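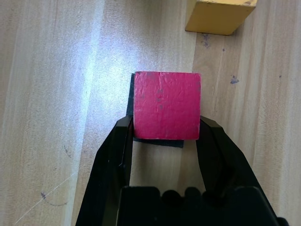 Red cube and one of the dark ones, paint wearing at the edges

Repainting old wooden play blocks – strip or touch up?

bassey_lane
Posted Monday
I have a set of painted wooden cubes that get used every day, and the red ones are showing their age. The face on this one has small chips and fine streaks running up and down it, and paler flecks are coming through along the edges. There are 70 blocks in the box altogether, in mixed colours. Has anyone repainted a whole set? I'd like to know if I need to take them back to bare wood first or if I can sand the edges and go over the top.

Geler
Sand and go over. Fine paper on a flat board, rub the block on the paper and not the other way round, or you'll round the corners and they won't stack properly. Two thin coats.

oddsandends913
I'd disagree with that. If the old paint is chipping then new paint on top will chip with it. I did a set the quick way and had to do them all again before the winter was out. Strip them.

Geler
Depends how bad they are. A few chips on the face is ordinary wear. Stripping 70 cubes is a lot of dust and you lose a bit of size off each one.

Wuker
What size are they? And do you know how old the paint is? If they came from a loft or a car boot sale I would get a lead test kit before sanding anything, especially if children use them.

bassey_lane
Bought new, so not worried about that, but fair point. They're 3 cm cubes. Mostly used for stacking and sorting on a table. The dark ones seem to have lasted better, or at least I don't notice the marks on them as much.

oddsandends913
Marks on dark paint are harder to see, that's all. Hold one up to a window and tilt it.

vumora_mum
Would leave them alone myself. Ours are far worse and still stack fine. If it's the colour you mind about, getting a match for that pinky red will be the hard part. I tried two tester pots and neither was close, one dried orange.

Geler
Agree on the colour. If you paint one red, paint all the reds, or the odd one will stand out every time you tip the box out.

bassey_lane
Right. I think I'll do the reds only, sand and two coats, and leave the rest. Water-based paint OK?

Wuker
Yes, but check the tin says it's suitable for toys. And leave them a good week before you stack them. They feel dry well before that, but painted faces stick together under weight and you'll pull patches off when you separate them.

oddsandends913
Still say strip them, but the week's wait is good advice either way. Stand them on nail points to dry if you want to do all six sides in one go.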